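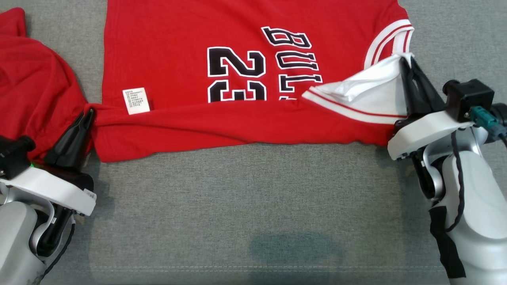
Trerden, septembre

## 4. Entretien et réglage des chaussures de salle

Cette section concerne les chaussures de basket Drerkex, modèle Colombo, tige basse et tige haute. Elle suit la section sur le choix de la pointure.

### 4.1 Premier laçage

1. Retirez le papier de l'intérieur de la chaussure et sortez la semelle intérieure.
2. Passez le lacet par les deux œillets du bas, de l'extérieur vers l'intérieur.
3. Croisez jusqu'à l'avant-dernier œillet. Ne serrez pas encore.
4. Remettez la semelle, le talon en premier, puis appuyez avec la main pendant 10 secondes.
5. Mettez la chaussure avec la chaussette de match et serrez du bas vers le haut.

**Note.** Pour la tige haute, le dernier œillet est facultatif. Si vous sentez une pression sur la cheville, laissez-le libre.

### 4.2 Période d'adaptation

1. Portez les chaussures 20 minutes à la maison, sur un sol propre.
2. Le lendemain, faites un échauffement léger avec elles - course lente, passes, pas de sauts.
3. Après 5 entraînements, contrôlez de nouveau la tension des lacets. Le tissu de la tige se détend un peu.

**Attention.** N'utilisez pas la Colombo sur le goudron. La gomme est prévue pour le parquet et s'use très vite dehors. Pour le terrain extérieur, voyez le modèle Harkwood, qui a sa propre notice.

### 4.3 Nettoyage

1. Enlevez les lacets et lavez-les à part, à la main.
2. Frottez la semelle extérieure avec une brosse souple et de l'eau tiède.
3. Essuyez la tige avec un chiffon humide, sans détergent.
4. Laissez sécher à l'air, loin du radiateur.

**Attention.** Jamais de machine à laver ni de sèche-linge. La colle entre la tige et la semelle ne supporte pas la chaleur.

Les maillots et les shorts se lavent séparément, à l'envers, selon leur étiquette.

### 4.4 Remplacement de la semelle intérieure

Remplacez la semelle intérieure quand le talon reste creux après une nuit de repos. Indiquez à la commande la pointure et la hauteur de tige - les deux formes ne sont pas identiques.

Texte et révision : Italo Ruggiero. La section 5 traite des retours et de la garantie.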